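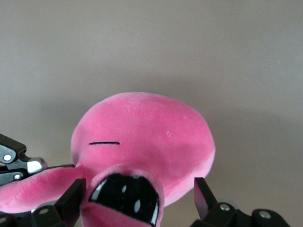
Pink short-pile plush with a stitched eye line and a protruding snout.

About Cluso

Cluso designs and makes plush toys in small runs. The company was set up by Timothée Langlois, a pattern cutter who had previously worked on upholstery. We hold 186 active patterns. Each one is stored as a numbered set of paper templates and a matching digital file, and the paper set is the reference if the two differ.

What we make

Most of our work is in soft, single-color characters with a large head and a small number of attached parts. The standard range is sold under the name Plalach. A second range, Briron, uses the same patterns at a larger scale with a heavier fill. Custom work is accepted for runs of up to 3,000 pieces. Runs above 2,000 are divided into two cutting lots, and the fabric for both is ordered from one dye batch.

Fabric

Short-pile polyester is our default. It holds a rounded shape well and shows stitched detail clearly. The pile has a direction, and a panel cut against it will look darker than the panel next to it. Every template carries a nap arrow for this reason. Bright pinks and reds show the difference most and are cut in a single layer. Short pile also picks up lint. Finished pieces are brushed once before inspection and once before bagging.

Construction

Heads are sewn from shaped panels and turned through an opening at the base. Projecting parts such as snouts are made up separately, filled to a firmer grade than the head, and attached before the head is closed. Flat parts such as fins and arms are sewn face to face, turned, and set into the side seam. Visible seams are kept to the lower edge of a flat part where the pattern allows it.

Closed or sleepy eyes are a single line of black thread. The line is stitched on the flat panel before assembly, as its angle cannot be corrected once the head is filled.

Inspection

Each lot is checked at 5 points: seam strength, attachment of projecting parts, symmetry, fill density, and surface finish. Seams are pulled on a bench gauge. A piece that fails on surface finish is brushed and checked again. A piece that fails on seam strength is taken apart, and the lot it came from is held until the cause is recorded.

Care and repairs

All current designs are surface wash only. Use a damp cloth and air dry away from direct heat. Brush in the direction of the pile when dry. We repair open seams on any toy with a readable Cluso lot label, including the discontinued Ccori range. Matching fabric for Ccori is no longer stocked, so panel replacement is not available for those pieces.

Repair requests and custom inquiries go through the contact form. Include the lot number where there is one.

Page last revised 1 Nov 2025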